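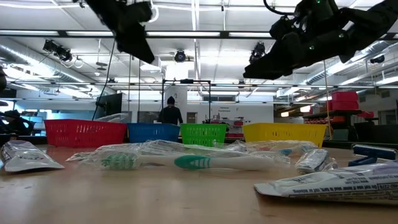
kelpie_rig
We're rewriting the floor rules for our two-arm sorting cells and I'm stuck on the part about people walking behind the table. The old Tralance sheet we inherited says nobody inside the tape while the arms are powered, period. But look at how it goes in a normal hour – sorting toiletries, arms over the table, somebody in a beanie on the far side with their back to the whole thing. By the old sheet that could be a stop. Do you all stop for that?

onex_dan
Depends where the tape is! Distance to the table tells you nothing, you want distance to full reach. We measured ours with the arms stretched all the way out and had to move the line. Took most of a Saturday.

Guangming Fang
Agree on reach. I'd also write down which way people face. At Deng we had a rule that you don't turn your back inside the line, even with the arms idle, and it was the only rule anyone remembered.

pocketfuse
I think that's overkill for light stuff like toothbrushes. Speed limit plus a working e-stop and get on with it.

Guangming Fang
The toothbrush is light, the arm isn't.

pocketfuse
Ok, fair. Still not stopping a run every time someone walks to a bench. We'd never finish 223 picks in a shift.

kelpie_rig
That's my worry too, if the rule is too strict people just ignore it. Maybe a walkway behind the line, and a full stop only if you cross it?

onex_dan
Yep, that's ours. Also put loose wrappers in the reset checklist (I see plenty on your table). Ours has 6 items and wrappers is number 5.

kelpie_rig
Adding it. I'll post the draft in July.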